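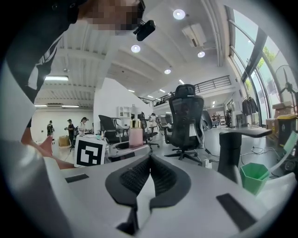

Módulo 2. El puesto de trabajo: silla, superficie y objetos de uso diario

Apuntes para el curso de Organización de espacios de trabajo, Centro de Formación Dakness. Versión del 1 de octubre de 2026.

2.1 Qué se entiende por puesto

En este curso llamamos puesto al conjunto formado por la silla, la superficie de trabajo, el suelo que queda debajo y alrededor, y los objetos que la persona alcanza sin levantarse. Lo que está más lejos pertenece a la sala y se trata en el módulo 4. La distinción importa al hacer el inventario: una silla arrimada a la pared cuenta como mobiliario de sala aunque sea idéntica a la que se usa en la mesa.

2.2 Tipos de silla

Silla de respaldo alto. El respaldo llega a los hombros o los supera y puede llevar un reposacabezas separado, como en la silla negra de respaldo alto de malla. Se recomienda para puestos en los que una misma persona pasa la mayor parte de la jornada. Ocupa bastante sitio y tapa la vista en salas pequeñas.

Silla de respaldo bajo. El apoyo termina por debajo de los omóplatos. Hay modelos de malla con respaldo bajo y cuadrado que se mueven y guardan con facilidad. Sirve para puestos compartidos, reuniones cortas y tareas en las que hay que girarse a menudo.

Las dos pueden convivir en la misma sala. Lo que se evita es asignarlas al azar: primero se anotan las horas de uso de cada puesto y después se reparten las sillas.

2.3 Partes que se revisan

Base. La base en estrella con ruedas debe apoyar por completo. Se gira la silla a mano y se escucha si alguna rueda roza. En suelos duros se usan ruedas de banda blanda.

Respaldo de malla. Se comprueba la tensión empujando con la palma en la zona lumbar. Si la malla cede hasta tocar el marco, se cambia el respaldo.

Reposacabezas. Debe quedar a la altura de la nuca. Si empuja la cabeza hacia delante, es mejor bajarlo del todo o retirarlo.

Reposabrazos. Han de pasar por debajo del tablero. Cuando chocan, la persona se sienta lejos y acaba inclinándose.

Etiquetas y hojas colgadas. Se leen, se copia el modelo en la ficha y se retiran si no hacen falta. Una hoja suelta en la parte baja del respaldo acaba enganchada en las ruedas. En la ficha Clellidix hay una casilla para esto - no la dejéis en blanco.

2.4 Altura y distancia

La altura del tablero que tomamos como referencia en los ejercicios es de 75 cm. Con esa medida se ajusta el asiento hasta que los antebrazos queden horizontales. Si los pies no apoyan, se añade un reposapiés; el asiento no se baja.

Entre una silla ocupada y la siguiente tiene que poder pasar una persona sin pedir permiso. Se prueba con las sillas separadas de la mesa, tal como quedan cuando alguien se levanta.

2.5 Objetos sobre la superficie

Las superficies blancas y los suelos grises claros dan mucha luz, pero dejan ver cualquier cosa fuera de sitio. Los objetos personales pequeños, los frascos y las botellas se agrupan en un solo lado, lejos del borde. Los recipientes con líquido llevan siempre el tapón puesto y no se dejan junto a equipos eléctricos.

2.6 Práctica

Se trabaja en grupos de cinco en el aula Chiu. Cada grupo recibe dos sillas, una de respaldo alto y otra de respaldo bajo, y rellena una ficha por silla. Después intercambia las sillas con otro grupo y compara los resultados. Las diferencias se discuten con la silla delante.

Entrega: las dos fichas y un croquis de la sala con la posición de las sillas, visto desde arriba. El croquis puede hacerse a mano.

Lectura previa: cuaderno Skivier, capítulo sobre asientos, edición de julio. Las tablas de medidas del final no entran en la evaluación.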